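Small Kitchens, Big Habits: How Students Store Food in Shared Apartments
Project report by Zübeyde Avcı and Wayne Cloutier
22 Feb 2019

When we first moved into Gridalside, the two of us spent most of September looking for things. The rice was behind the cereal, the cereal belonged to someone else, and the good knife lived wherever the last person had set it down. So when our course asked for a project on everyday life, we already had a subject (and plenty of opinions about it!).

We left a short survey in the mailboxes of Gridalside and the older building on Tekin Street, and then visited the neighbors who were kind enough to let us in. Everybody wanted to talk, usually over tea, and our interviews ran much longer than we had planned.

What people threw away surprised us most. Dry goods were wasted almost as often as fresh vegetables, mainly because two roommates had bought the same thing. One kitchen had three open bags of lentils, up to 500 grams in each, and all three cooks were sure theirs was the only one.

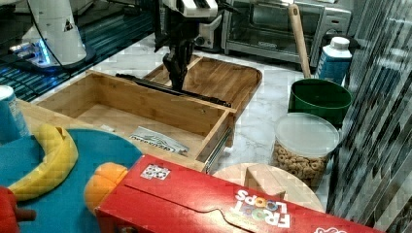

Figure 1. Open bamboo drawer box with a paper packet inside, by the countertop.

Drawers came up again and again in the interviews. People who kept packets and small bags in a drawer told us they checked it before shopping, while those with deep cupboards mostly went by memory. We wish we had asked about this in the survey too, but by then the forms were already printed.

For the second half of the project we would like to try shared shopping lists in a few apartments through March, and Wayne is still hoping to persuade his own roommates to join in. Our thanks go to everyone who opened a cupboard for us, and especially to the family on the top floor for the soup.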